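Drinks and Fridge, Trollthorpe room
README, kept by Fouzia Jadoon

Bottles start on the white desk and belong in the fridge. The set has 202 clips, 18 of them dull even by our standards. 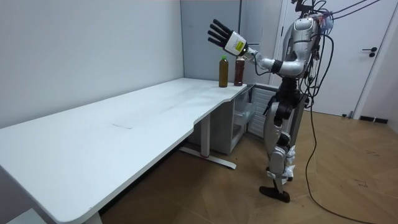
Labels go by cap color: green, red, yellow. Zeeshan Baloch wanted flavors. Zeeshan may taste them himself.

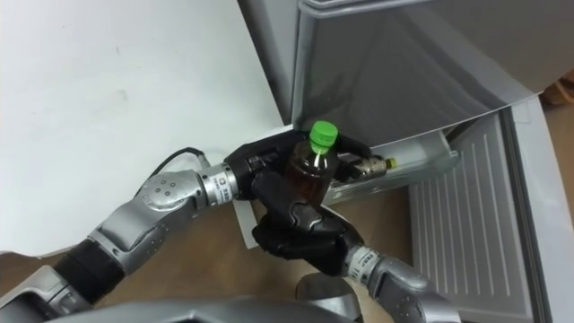 "Shelf" means the door bin too. Upright or lying down, log it as found.

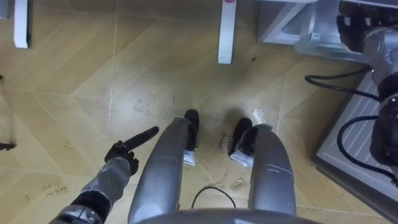

Floor clips count as "no bottle." Please stop filing them under "misc."
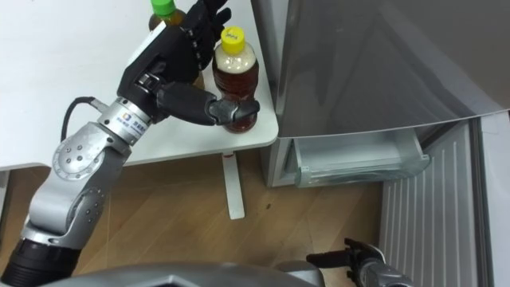

Yellow cap in front, green cap behind.

Known gaps: no milk.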